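Ticket 1244: Burglary map shows break-ins in the river
Opened by: Panbridge neighborhood watch desk
Product: Stunside incident map, public view
Priority: was Low, then Urgent, now Low again
Status: Closed, with one item left over
Last updated: February 2010

Reported problem

The public map of home burglaries has 24 break-ins in the middle of the Olszewski River. Residents have noticed. One wrote in to ask whether the ducks are being robbed. Another wanted to know if she should cancel her trip. The police department's own list has the right addresses, so the trouble is somewhere between their list and our map.

Steps to reproduce

Open the map. Choose "Burglary, residential." Set the start date to September. Look at the river.

Log

Entry 1. Confirmed. The river is having a terrible crime wave. Asked Panbridge if anything changed on their end. They said no.

Entry 2. Asked again. They said no, apart from the new records system.

Entry 3. The new records system exports addresses in block form, so a house at 1827 Clestenico Road comes out as "1800 block Clestenico Road." Fair enough, people who have been burgled don't need their front door on a website. Our lookup doesn't know what a block is. When it can't find an address it falls back to the geographic center of the city, and the founders of Panbridge put the geographic center of the city under water.

Entry 4. Wrote a rule that turns "1800 block" into the midpoint of that block. Ran it on the test copy. 23 of the river burglaries moved to dry land. The last one stayed put.

Entry 5. The last one is a houseboat. It was burgled on the river, as reported. Left it alone and apologized to it privately.

Entry 6. Pushed the rule to the live map. Priority raised to Urgent within the hour, as the map now shows 80 burglaries on one block of Clestenico Road. The residents of that block have called the police, who drove out to look.

Entry 7. The nightly import had been rejecting block addresses it had seen before and putting them in a retry queue. The queue had been retrying since the switch. Once my rule made the addresses valid, every retry went through and was counted as a fresh crime. Most of those 80 are the same stolen lawn mower. As a spree it would have taken real commitment.

Entry 8. Emptied the queue, removed repeats by case number, reloaded the whole period. Compared with the police list line by line, by hand, on a Saturday. They match.

Entry 9. Panbridge asks if the "stolen property" panel can come back now. Switched it on in the test copy. Counts are right. Thumbnails are loading too.

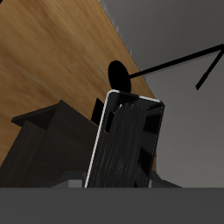

Attachment 1: render, wood surface against gray wall.

Entry 10. Deleted the sample folder. Panel now shows text only, which is what Panbridge signed up for. They would like it noted that they preferred the pictures.

Entry 11. Noted.

Resolution

Block addresses now go to the midpoint of the block. Anything the lookup can't place goes to an "unmapped" list under the map and stays off the river. Imports check the case number before adding a record. Retry queue is limited to three tries, after which it sends me an email, and I will regret that part.

Left over

The police list has two spellings of Clestenico and the map treats them as two roads. Only one exists. New ticket to follow, once I find out which.

Customer comment on closing: "Works fine now. Can you make the dots a friendlier color?"

Reply: They are burglaries. Changed from red to orange.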